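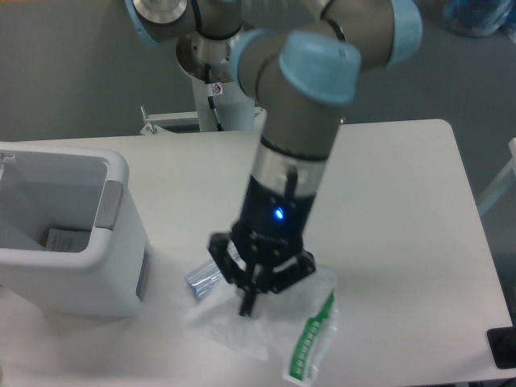 *Reading time: 3 minutes*

# About Clatier

Clatier packs small goods for companies that don't want to pack them in-house. Customers send us parts, printed cards and retail bags in bulk. We return finished packs, closed, labeled and boxed to their specification. Most of what passes over our tables is light, flat and hard to pick up: clear bags, foil packets, folded instruction sheets, sachets, spare screws, adhesive pads.

The company operates from one building in Hernness, with a storage unit in Bakilana for carton stock and customer returns. Orders are received in Hernness and leave from there.

## What we pack

Current work falls into the following groups:

- Accessory kits for household goods (fasteners, pads, spare caps)
- Sample packs with one or more foil packets and a printed card
- Replacement part bags for repair shops
- Refill packs in clear film, with or without a header strip

We do not handle fresh or frozen food, liquids in open containers, glass over the size of a standard jar, or anything that requires a licensed pharmacy. Sealed dry goods are accepted if the customer supplies a storage sheet.

There are 344 active pack specifications on file. A specification lists each component, its orientation in the bag, the fold of any paper insert, the closure method and the outer carton. Changes are issued as a new revision. The old revision is withdrawn from the tables on the same shift.

## How a table is set up

Packing is done on smooth white tabletops. Small silver packets and clear film show up better on white than on steel, but glare is a problem, so the overhead lights are diffused. Corners are rounded. Bags snag on square ones.

Components are brought to the table in open bins. We use rectangular bins with a thick rim that can be wiped in one pass, and we keep them at the side of the work area, leaving the middle clear for the bag. Paper goods and foil goods travel in separate bins between the store and the table. A bin is checked to the bottom before it goes back to the store, as single cards tend to stay behind against the wall of the bin.

The bag is laid flat before filling. Film that has been folded in transit holds its creases, and a creased bag is harder to open and reads badly at the label check. Bags with a printed strip are placed with the strip on the same side throughout a run. The specification states which side.

Standard insertion order is:

1. Printed card or folded sheet
2. Heaviest component
3. Foil packets, flat against the card
4. Loose small parts, in an inner bag if there are more than six

Customers may ask for a different order. It is entered in the specification and priced with the job.

## Checks

Every pack is weighed. Where the lightest component weighs less than the normal spread in bag weight, weighing cannot confirm that it is present, and those packs are also inspected by eye. Foil sample packets usually fall in this class.

The first two packs of each run are opened and compared with the reference pack. One is kept until the order has been invoiced. Reference packs are stored flat in drawers by specification number and renewed when the film yellows or the print is revised.

## Building and history

The firm started as the packing room of Trostarar, a mail-order supplier of furniture fittings. Outside customers were taken on to fill quiet months, and the packing room later became a separate company under its present name. Trostarar remains a customer and is quoted from the same price sheet as everyone else.

The Hernness building has 1208 square meters of floor, split between the store, the packing room and dispatch. It has a sealed gray floor throughout. The packing room is kept at the temperature stated in the film supplier's data sheets, as thin film becomes stiff in cold rooms and clings in dry ones.

We employ 52 people. Hiring takes place mainly in September, ahead of the busiest part of the year.

## Working with us

Send one complete set of components and a drawing or sample of the finished pack. We return a trial pack, a draft specification and a unit price. Components for trial work are sent back on request at the customer's cost.

Goods are received until 3 p.m. Deliveries after that time are booked in on the next working day.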